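Tinach kit budget – read me first

Hi! I look after the buying for Tinach, our garment handling project, and this folder holds what we want to spend on the hand-held grippers next. It's half shopping list and half me thinking out loud, so bear with me.

What's in the folder

kit.csv – every part we've priced, one per row
quotes/ – what Kokoner and Gustimik sent back
notes.txt – Bindu Shetty's comments (read these, they're good!) 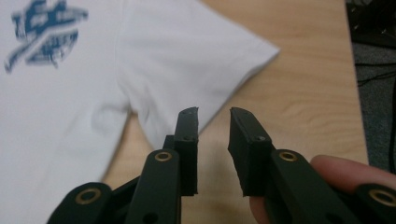
Finger pads are where I'd put the money first. We've got 10 spare sets down in kit.csv, and Dwight would like more. A job like getting the jaws in at the underarm of a white T-shirt, where the sleeve joins the body, is all done with the tips, so I'd hate to run short of them. The linkage arms with the brass eyelets can wait until March – I've only put in 2 complete sets.

Where the total stands

The full list comes to 1213 pounds, with 160 of that for delivery (ouch). Gustimik are cheaper on screws, Kokoner on nearly everything else, and I haven't worked out yet if splitting the order just means paying delivery twice. Karthikeyan is asking them both.

Tables are a separate line. I'd like another one with a plain wooden top and plenty of clear space between the jaws and the edge.

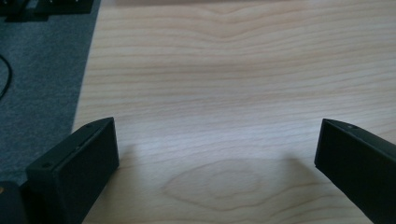
Changing the numbers

Please edit kit.csv and leave the quotes alone. If you add a part, put your initials in the last column so I know who to pester. Prices go in without VAT – I add that at the end.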